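Cucumbers bitter at the stem end, and what to do with 3,494 square feet of lot
Posted in Vegetable Gardening, Prendville Community Help
Views: 3,804

jimwood_backlot

This is my second summer growing slicing cucumbers and I'm getting the same problem as last year. The first few off the vine in June were fine. Now about every other one is bitter, mostly at the stem end, and sometimes the bitterness goes a couple of inches down. The skin is the worst part. My kids have stopped eating them.

Details, in case they help. The lot is 3,494 square feet total, and the house and driveway take up most of that, so the bed runs along the south fence and gets sun from morning until 7 p.m. or so. Soil is clay that I've added bagged compost to twice. I water with a hose in the evening when I get home, which is most days but not all of them. I fed them once with a granular vegetable fertilizer when I set them out. The variety is one I got as starts at the Jasum nursery out on the highway. The tag only said "slicing cucumber" and I threw it away. 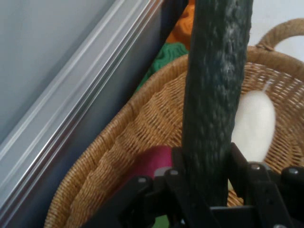
I've been told three different things so far. A neighbor says they crossed with the squash I have planted next to them. A coworker says to cut the end off and rub it against the cut face until it foams. The nursery said heat, and sold me a soil test kit that says my pH is fine. I would like to know which of these is worth acting on before I pull the vines and put in beans.

Also, is a bitter one safe to eat? We've been throwing them out.

cardenas_road_grower

Your nursery is closest. It's heat plus uneven water.

Cucumber plants make compounds called cucurbitacins. Normally they stay in the leaves and stems where you don't notice them. When the plant is stressed, more of it gets into the fruit, and it collects at the stem end and just under the skin. That matches what you're describing.

The squash has nothing to do with it. Cucumbers don't cross with squash, and even if you had two kinds of cucumber crossing, the fruit you eat this year would taste like the plant it grew on. Crossing only shows up if you save the seed and plant it next year.

What I would do, in this order:

Water on a schedule. Skipping days on clay is hard on them, since it goes from soaked to cracked. Get a soaker hose and a cheap timer and run it early in the morning. You want the soil damp several inches down. Push a finger or a long screwdriver in to check.

Mulch. Straw, shredded leaves or dried grass clippings that haven't been sprayed. Three inches deep, and keep it back a little from the stems.

Shade in the afternoon. Your bed is getting more sun than it needs in the hot months. A piece of 30 percent shade cloth on the west side is enough. An old bedsheet works too, but it catches the wind.

Pick sooner. Old fruit gets bitter and seedy even on a happy plant. Check every day once they start, because the ones under the leaves get away from you.

Feed again, lightly. Once at planting isn't much for a plant that sets fruit for two months.
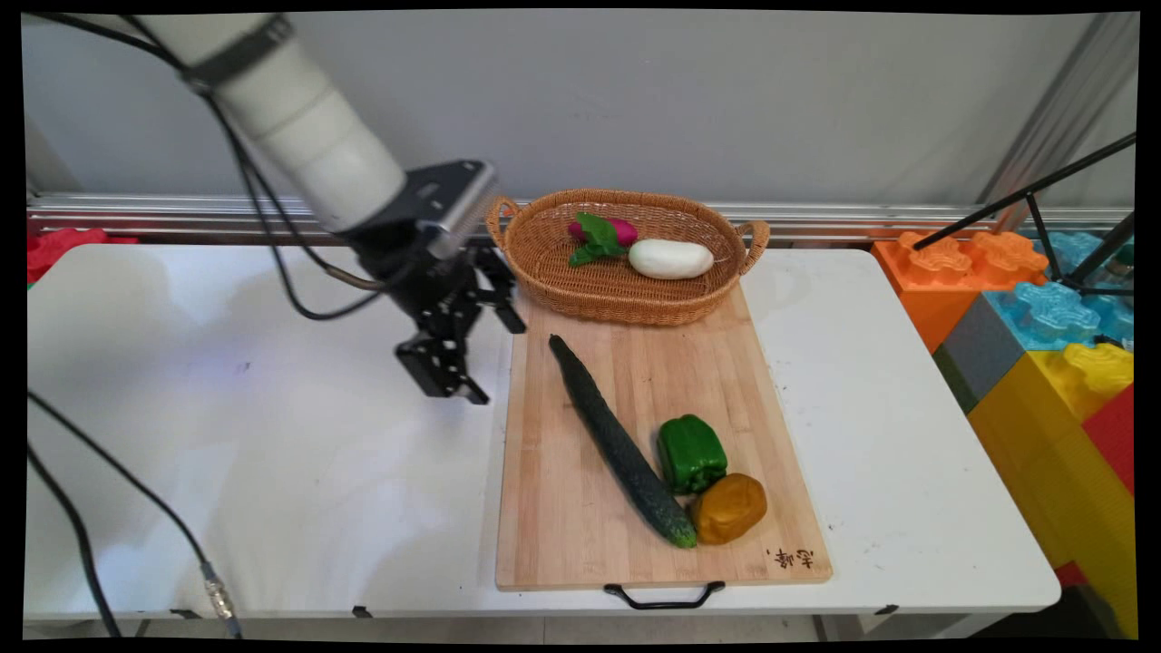 For the ones you already have, taste a thin slice from the stem end before you do anything else with it. If it's bitter, cut off an inch and taste again. Peel it deep enough to take off the dark green layer. Most of them can be used that way. I rinse the knife and the board between cuts so I'm not dragging the taste down the rest of it.

The rubbing trick is old and a lot of people swear by it. I've tried it on halves of the same cucumber and couldn't tell them apart — you lose the end piece either way, and that was the bitter part.

On safety, a slightly bitter garden cucumber isn't going to hurt most people, though it can upset your stomach if you eat a lot. If one is so bitter you want to spit it out, do that and throw it away. The same goes for squash and zucchini, and there I'd be stricter.

Don't pull the vines yet. Give them two weeks of steady water. The fruit on there now may stay bitter, so pick it all off and judge by the next round.

tomatoes_mostly

just buy a burpless kind next year. never had a bitter one and I barely water

prendville_plot_354

Agree with the long answer above on water. I have the same clay and I kept a notebook on it last year. The bitter ones came after the hot spells when I was out of town, and they stopped once I put in drip line.

Two things I would add. Look for "bitter-free" on the seed packet. Burpless and bitter-free often go together but they aren't the same claim, so read the description. And if you still want beans, bush beans can go in at the end of the row now without pulling anything. They will give you a crop before frost if you get them in this month.

Cold nights can do it too, so you may see some bitterness come back in September even if you do everything right.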